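Ticket: Subtitles drift out of sync on Lama, disc 2
Category: Playback / subtitle tracks
Product: Sulari desktop player
Title affected: Lama (feature, two-disc set, Prekwood release)
Status: Resolved with workaround, fix pending
Priority: Normal

Reported problem

English subtitles on disc 2 start in sync and fall behind the dialogue as the film goes on. By chapter 17 the lines appear well after the actor has finished speaking. Disc 1 plays correctly on the same machine. Audio and picture stay in sync with each other the whole time. The French subtitle track on disc 2 is not affected.

The reporter was watching from bed on a laptop connected to a wall-mounted screen, player in full-screen mode, subtitles set to Large. 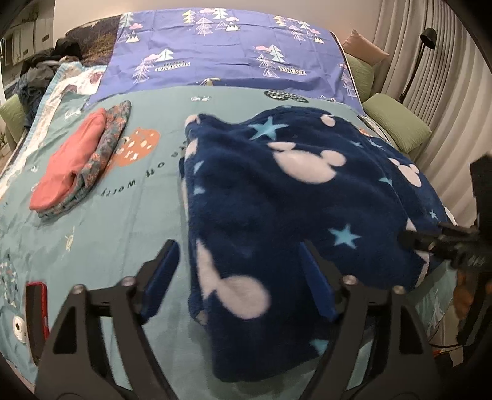 Navy blanket with pale mouse-head shapes, on the bed.

Environment

Player: Sulari, current stable build
Drive: external USB, region set to match the disc
Output: HDMI to TV, stereo
Hardware decoding: on
Subtitle source: disc, track 1 (English)
Add-ons: Mugo subtitle styler

Log, first pass

Restarted player. No change.
Turned hardware decoding off. No change, higher processor load.
Cleaned disc 2 and played it again from the start. Drift is the same at the same chapters, so a read error is unlikely.
Played disc 2 on a standalone set-top player. Subtitles stay in sync through the closing credits. The disc is good.
Played a different Prekwood title in Sulari, subtitles on. No drift.

At this point the fault is limited to one disc, one track and one player.

Log, second pass

Manual offset was tried next. Setting the delay at chapter 17 fixes that chapter, but the lines are then early in any chapter before it. A fixed offset will not correct this. The error grows with running time, which points to a frame rate mismatch between the subtitle track and the video.
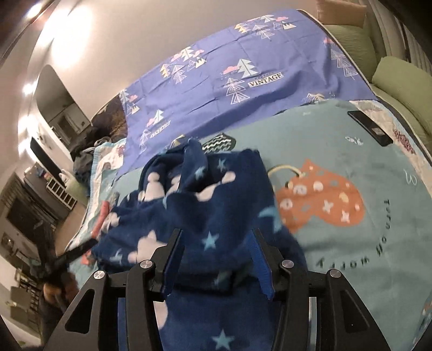

Checked the track details panel with the French track selected, then with English. Sulari reports the video at 23.976 frames per second in both cases. With French selected the subtitle timing base matches. With English selected the panel shows 24 and the field is marked "override." The override does not come from the disc. It is written by Mugo, which keeps a settings file for each title and track and loads it without a prompt.

The saved file for this title and track was created when the reporter changed the font size on disc 2. Mugo saves every field on its page, including the timing base, even if only the font was changed. Its default for that field is 24. Disc 1 was never restyled, so no file exists for it. That accounts for the difference between discs.

Deleted the saved file and reloaded the disc. Track details now show the disc value. Chapters 2, 9 and 17 checked against dialogue, all in sync.
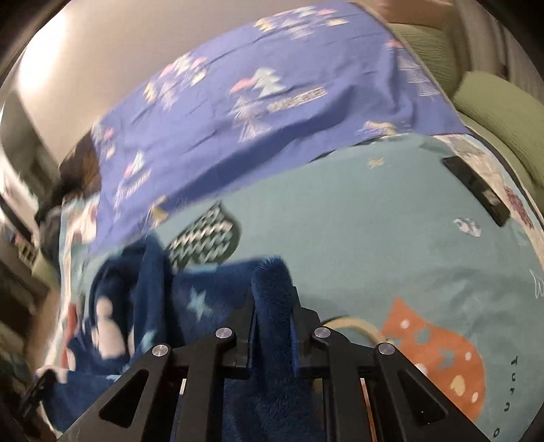
Opened Mugo again and set the font size to 40 to confirm the cause. The file was written again and the drift came back on the next load.

Workaround

1. Close the disc in Sulari.
2. Open Mugo settings, Saved Titles, and delete the entry for Lama disc 2.
3. Reload the disc.
4. Set the subtitle size in Sulari under Display – not in Mugo. The Sulari setting does not touch timing.

If Mugo is needed for font or outline color, change Timing Base from 24 to "Use source" before saving. This has to be done once per title and per track.

Notes

Turning Mugo off in the add-on list is not enough. Entries already saved are still read at load until they are deleted.
Forced subtitles (signs, the letter in chapter 9) use a separate track and were in sync throughout.
Passed to the Mugo maintainers with both settings files attached. Requested change: write only the fields the user has edited.

Reporter confirmed full playback of disc 2 with correct English subtitles. Ticket stays linked to the Mugo report until a new build is out.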